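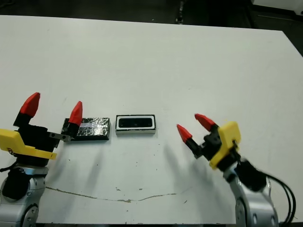
Plutano Fergate, Arbeitstisch, weiße Platte, große Ausführung. Kurz getippt zwischen zwei Terminen, also bitte keine Romane erwarten.

Bezahlt: 410 Euro inklusive Lieferung bis Bordsteinkante. Bordsteinkante heißt wirklich Bordsteinkante. Fahrer weg, Karton im Nieselregen, wir wohnen im zweiten Stock. Der Karton mit der Platte wiegt ungefähr 31 Kilo, lässt sich aber schlecht greifen. Keine Grifflöcher. Kuldeep Bhatia von nebenan hat mit angefasst, danke nochmal.

Vorher hatte ich den Jisard, den mit der grauen Platte. Auf Grau findet man nichts wieder. Schwarze Schraube auf Dunkelgrau, viel Spaß. Deswegen wollte ich Weiß und sonst gar nichts, kein Dekor, keine Maserung, keine Kabelöffnung mitten drin. Das bekommt man hier. Durchgehende Fläche, eine Farbe, fertig. Alles Dunkle sieht man sofort, auch kleine Teile.

Aufbau: Anleitung ist ein Faltblatt mit Zeichnungen, Schritt drei und vier sind vertauscht. Acht Schrauben pro Seite, Inbus liegt bei, taugt aber nur für die ersten paar. Eigenes Werkzeug nehmen. Gestell erst handfest, dann aufrichten, dann richtig anziehen. Wer vorher festknallt, bekommt die letzte Querstrebe nicht mehr rein (ich, zweimal).
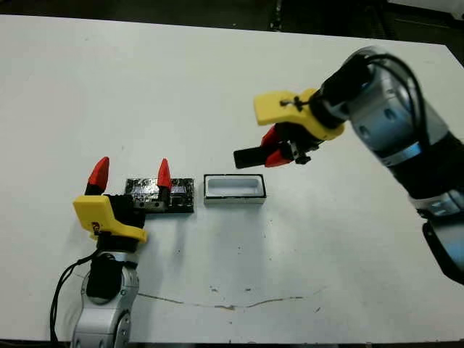 Zur Tiefe. Der Hauptgrund, warum ich nicht den Aebischer genommen habe -- der ist schmaler, und sobald links und rechts etwas steht, bleibt in der Mitte kein Platz mehr zum Arbeiten. Beim Fergate geht das. Schale in die Mitte, Block daneben, und von beiden Seiten kommt man noch gut ran. Man muss nicht dauernd umräumen.

Steht ruhig. Bei uns ist der Boden nicht ganz gerade, die Stellfüße gleichen das aus, allerdings haben sie sich nach ein paar Wochen etwas rausgedreht. Mit Gegenmutter wäre das kein Thema. Liegt keine bei. Habe selber welche besorgt, Centbeträge.

Kanten: sauber, bis auf hinten rechts, da hatte ich eine Stelle, an der der Ärmel hängen blieb. Feines Schleifpapier, zwei Minuten, weg. Bei dem Preis trotzdem ärgerlich. Reklamiert habe ich nicht, die ganze Platte wieder runtertragen, nein danke.

Reinigung: feuchtes Tuch, reicht fast immer. Bleistift geht ab, Kugelschreiber mit etwas Spiritus. Edding war bei mir nach dem dritten Versuch noch als Schatten da. Klebebandreste gehen mit Öl, danach aber ordentlich nachwischen, sonst klebt der Staub drauf. Kein Scheuermilch benutzen, hat Tumelo Hendricks bei seinem gemacht, seitdem hat der eine stumpfe Ecke.
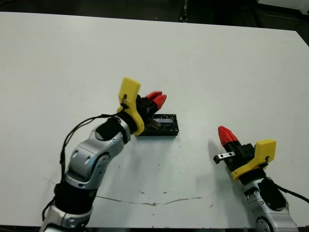

Kann man den Tisch alleine aufbauen?

Das Gestell schon, die Platte würde ich nur zu zweit auflegen. Alleine verkantet man sie auf der Strebe und hat gleich die erste Macke in der Unterseite.

Weiter. Kratzer: kommt drauf an. Glatte Sachen kann man schieben, bei allem mit rauhem Boden oder Metallkante lieber anheben oder eine Matte drunter. Ich hab am ersten Sonntag gleich ein Netzteil quer rübergezogen, sieht man bei Licht von der Seite. Von vorne sieht mans nicht.

Licht ist überhaupt so ein Thema. Die Platte ist hell, mit einer starken Lampe direkt drüber wird es abends anstrengend. Lampe ein Stück nach hinten gerückt, besser. Angenehm dafür: der Raum wirkt heller, wir haben einen dunklen Boden und vorher war die Ecke eine Höhle.

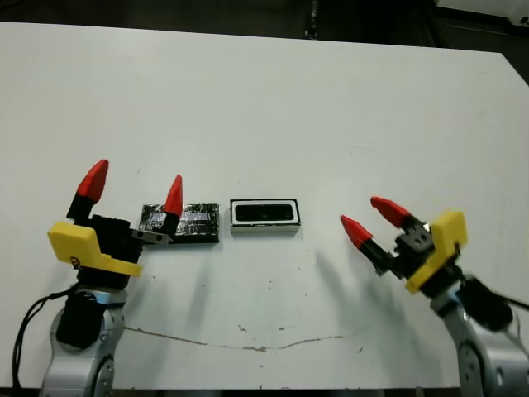
Belastung habe ich nicht groß getestet. Im Datenblatt steht ein Wert, der für mich locker ausreicht. In der Mitte biegt sich bisher nichts durch, mit der Wasserwaage geprüft im Januar und jetzt nochmal. Wer hinten was anklemmen will, vorher nachmessen, die Querstrebe sitzt ziemlich nah am Rand und manche Klemmen passen dann nicht drunter.

Kundendienst einmal gebraucht, wegen eines fehlenden Stellfußes. Mail abends raus, Antwort am nächsten Vormittag, Teil kam in einem Umschlag ohne Polsterung aber heil.

Im Shop stehen übrigens 1.614 Bewertungen, viele davon zur kleinen Version. Nicht verwechseln, die hat ein anderes Gestell und wackelt nach dem was man da liest deutlich mehr.

Plus: Fläche, Farbe, Standfestigkeit
Minus: Anleitung, Lieferung, Stellfüße ohne Kontermutter, die eine Kante
Vier von fünf Sternen. Den zweiten fürs Nebenzimmer bestelle ich trozdem, dann aber mit Lieferung bis in die Wohnung.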